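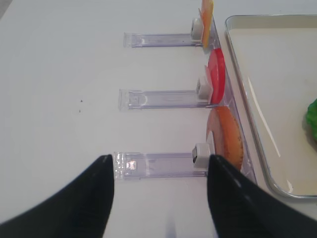

## 4. Before you order: planning the practice station

Read this section with the budget holder in the room. It saves a second meeting.

The Skandent bench kit is sold as a list of parts, and the arm is only the part everyone remembers to ask for. The rest of the list is where budgets go to lie down.

1. **Measure the table first.** The gripper needs space to come in with its fingers open. Leave 60 cm of clear top in front of the rack. A table that is nearly big enough is too small.

2. **Decide how many rails you want.** Each rail is ordered with its own pusher block. Three suit most sites. Rails bought later come with their own delivery charge, and Wutier has never been known to waive it.

3. **Choose the rack material.** Clear plastic lets your staff see what is stuck. It also picks up reflections, so try it under your own lights before you sign for it.

4. **Price the pretend food separately.** Discs and lettuce are listed as consumables. Allow 50 pieces for the first year. Red and orange discs are the ones that go missing, usually into somebody's desk drawer.

5. **Add a tray.** A shallow metal one with a raised rim will do. The kitchen shop down the road is an approved supplier as far as we are concerned.

6. **Order 2 sets of gripper fingers.** The Rokasum fingers are black and so is the Dunbar pair, but they do not share a fitting. Check the part number against page 23.

> **Note:** Prices in the Wutier list hold until November. After that, ask again and sit down first.

> **Caution:** Do not pay for installation until the table is level. The fitter will wait while you look for something to put under one leg, and the waiting is charged.

When the list is complete, copy the totals on to the order form at the back and keep a copy. Spare pusher blocks go in box 7, under "Other", for reasons lost to us.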